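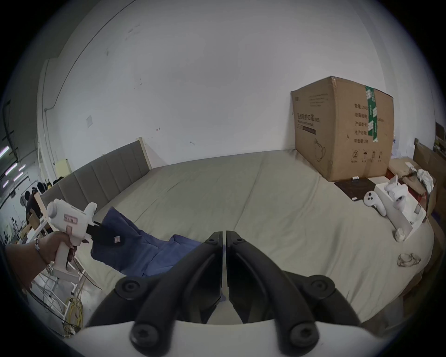 Troser has released version 6 of Fada, its open planner for two-handed cloth work, and the people who have been waiting for it since spring seem very happy indeed. The new version plans both grippers together – the older one planned each side alone and hoped for the best – and it copes far better with crumpled fabric, like the dark blue cloth held at one corner over the bed's pale sheet. The team at the Esquivel lab trained it on 1285 hand-guided demonstrations, and 807 of those come with the release, along with a friendly little viewer called Bikarex for stepping through them. A full plan now takes roughly 72 milliseconds. Downloads open in September.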